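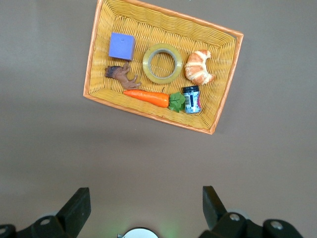
Lässt sich mit Preisunterschieden eines Stablecoins zwischen zwei Handelsplätzen nach Abzug aller Kosten noch Geld verdienen?

In unserem Beobachtungszeitraum kaum, und dort, wo rechnerisch etwas übrig blieb, trauen wir der Rechnung nur bedingt.

Projektbericht, Wahlpflichtmodul Digitale Finanzmärkte
August 2022

1 Ausgangslage

In Foren und auf Videoplattformen wird regelmäßig behauptet, man könne mit einem an den Dollar gebundenen Token risikolos kleine Gewinne erzielen: auf der einen Börse unter einem Dollar kaufen, auf der anderen darüber verkaufen, wiederholen. Die Belege bestehen meist aus Bildschirmfotos einzelner Geschäfte. Wir wollten prüfen, was davon bleibt, wenn man Gebühren, Wartezeiten und die Tiefe des Orderbuchs mitrechnet. Gegenstand ist der Token Prakico, der im Untersuchungszeitraum sowohl bei Trilham als auch bei Prunham gegen Dollar gehandelt wurde.

2 Daten

Wir haben die öffentlichen Schnittstellen beider Börsen ab Dezember an 49 Handelstagen abgefragt, jeweils den besten Geld- und Briefkurs sowie die ersten Stufen des Orderbuchs. An 2 Tagen lieferte Prunham über mehrere Stunden denselben Kurs. Ob es sich um einen Ausfall der Schnittstelle oder um tatsächlichen Stillstand handelte, konnten wir nicht klären. Beide Tage sind aus der Auswertung entfernt.

Das Handelsvolumen melden die Börsen selbst. Eine unabhängige Prüfung dieser Zahlen haben wir nicht gefunden und sie deshalb nirgends verwendet - auch nicht zur Gewichtung, obwohl das in der Literatur üblich ist.

3 Vorgehen

Als Gelegenheit gilt jeder Zeitpunkt, an dem der Geldkurs der einen Börse über dem Briefkurs der anderen lag. Zusammenhängende Zeitpunkte wurden zu einem Ereignis zusammengefasst. Davon abgezogen wurden die Handelsgebühren auf beiden Seiten, die Auszahlungsgebühr und die Netzwerkkosten der Übertragung. Die Gebühren stammen aus den Preislisten der Börsen für Kunden ohne Rabattstufe. Wer viel handelt, zahlt weniger, aber solche Kunden sind vermutlich auch nicht auf Forentipps angewiesen.

Für die Übertragung haben wir eine feste Dauer von 9 Minuten angesetzt. Der Wert stammt aus wenigen eigenen Testüberweisungen mit Kleinbeträgen und ist die schwächste Annahme dieser Arbeit.

4 Ergebnisse

Vor Kosten ist das Bild freundlich: An fast jedem Tag gab es mindestens ein Ereignis. Nach Kosten blieben über den gesamten Zeitraum 11 übrig. Die meisten davon fielen in unruhige Marktphasen, in denen Prunham zeitweise Auszahlungen verzögerte. Ausgerechnet dann hätte man den Token also womöglich gar nicht bewegen können.

Hinzu kommt die Tiefe. Der günstige Kurs galt häufig nur für kleine Mengen, und schon die nächste Stufe des Orderbuchs zehrte den Abstand auf. Der Einwand, man könne auf beiden Börsen Bestände halten und sich die Übertragung sparen, ist berechtigt. Dann liegt das Kapital allerdings dauerhaft bei zwei Anbietern, deren Zahlungsfähigkeit ein Außenstehender nicht beurteilen kann. Dieses Risiko taucht in keiner der Gewinnrechnungen auf, die wir gelesen haben.

5 Zur Analyse von Ibarra

Der Datendienst Ibarra kommt in einem frei zugänglichen Papier zu deutlich besseren Ergebnissen. Dort wird mit Mittelkursen gerechnet, also mit Preisen, zu denen niemand handelt. Als wir unsere Daten versuchsweise genauso behandelten, stieg die Zahl der Gelegenheiten stark an. Wir halten das für einen Effekt der Methode. Ibarra verkauft zudem ein Abonnement für Kurssignale, was man beim Lesen im Kopf behalten sollte.

6 Grenzen

Ein Token, zwei Börsen, ein kurzer Zeitraum. Unsere Abfragen liefen von einem Hochschulrechner aus, professionelle Händler sind schneller und sehen womöglich Ereignisse, die uns entgangen sind. Steuern wurden nicht berücksichtigt. Echte Geschäfte haben wir abgesehen von den Testüberweisungen nicht getätigt, so dass auch die 11 verbliebenen Fälle nur auf dem Papier existieren.

Skript und bereinigte Kursdaten liegen auf dem Kurslaufwerk im Ordner zum Modul, die Rohdaten der beiden ausgeschlossenen Tage ebenfalls.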